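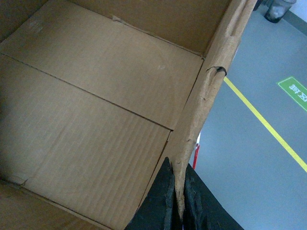 Gripper holding an empty cardboard box by its torn rim

Gripper budgeting is the part of planning a robot cell where you work out what the hand will cost over its life, fingers and all. I've looked after this page on the Ollport wiki since 19/07/2019, and I still get more letters about it than anything else!

Most buyers start with the arm – I did too – and leave whatever is left for the hand. My first Skasero quote put the gripper at 1,612 pounds, with spare finger pads at 60 a pair, and I'd allowed for one pair (silly me). Cardboard is rough on pads, and frayed edges are worse, so I now put down five pairs a year.

Geum-ok Hyun, who taught me to plan these things, keeps a separate line of 800 pounds for trial boxes and test days. Papadakis lends grippers before you buy, Irnilel doesn't. Take your own boxes along, tatty ones included, and ask what the wrist camera costs, as it's often quoted separately.

See also: Floor markings; Spare parts; Leasing an arm.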